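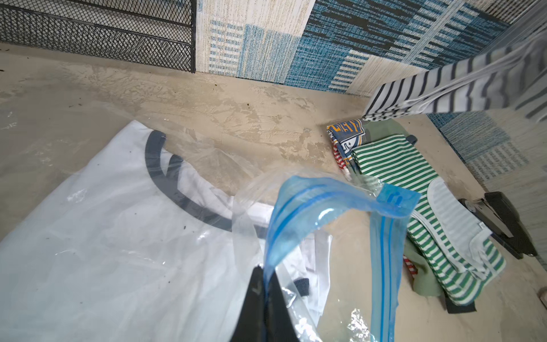
White T-shirt with navy collar and a clear vacuum bag with a blue zip seal

The summer clothes are being put away in order, and the white garments have come first. Each is folded with the collar facing upwards, so that it may be identified through the plastic without opening the seal.

The bags are from Prunex and were purchased in May at a cost of 1,080 for the full set of 18. Readers are advised to run the zip twice along its whole length before any air is drawn out - a single pass has proved insufficient on the larger size. Bags should be filled to no more than two thirds.

Shirts with specks of dirt ought to be washed before long storage. Striped items are kept in a separate bag, as are those with cords.

The Kidance boxes under the bed will receive the finished bags. Woollens remain outstanding and will be dealt with in a further entry.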